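Looking After the Finger Pads on a Gear-Handling Gripper
Posted October 10, 2024, in Bench Notes
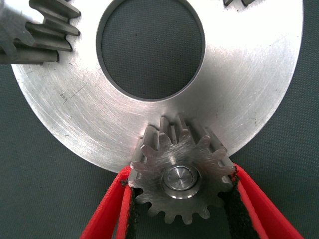

Finger pads are the part of a gripper most of us forget until something slips, and I was as guilty as anyone when I first set up our small bench cell, the one we call Zerine. It picks up spur gears and places them, over and over, and all of that work goes through two little patches of black rubber. Gears are harder on rubber than a smooth block would be, because the pads press against the teeth. You can see a slightly frayed surface on the pads gripping the small gear, and that's the stage where I like to stop and take a proper look, before I go blaming the program or the camera. I did blame the camera once, for most of a morning, and I'd love to save you the trouble!

What you'll need: a new pair of pads, a plastic scraper, lint-free wipes, rubbing alcohol, the adhesive that goes with your pads, and a small hex key. Ours come from Hashmi in packs of 6, so there's always a spare pair in the drawer.

Start by taking the part out of the fingers. Hold the gear with one hand, open the gripper slowly from the controls, and set the gear down on a cloth. Then move the arm to a comfortable height, stop the cell, switch off the power and lock it out. Please don't skip that last bit, even for a quick wipe.

Wipe both pads with a little alcohol and let them dry. Metal dust packs into the surface, and sometimes a good cleaning is all they wanted (I've been pleasantly surprised more than once). If you still see loose threads, a torn corner or a dent in the shape of a gear tooth, go ahead and replace them. Always change both together, or the gear will tend to sit off center.

Work the scraper under the pad from the fingertip down. Go gently, and keep metal blades away from the finger shell. Clean off every bit of old glue, dry-fit the new pad, and only then stick it down. Press it firmly and leave it overnight if you can spare the time.

Next morning, check that the finger screws are snug, clear your hands away and bring the power back. Set the grip force to its lowest setting and close on a gear you don't mind dropping. Raise the force one step at a time until the gear stays put when the arm moves at slow speed. Run 100 picks that way before going back to full speed.

Last of all, write down the cycle count. The pair I took off in March had done 1166 picks, and I now check ours every 300. Yours may want a different schedule, so keep the old pads in a labeled bag for a while and compare them with the next set.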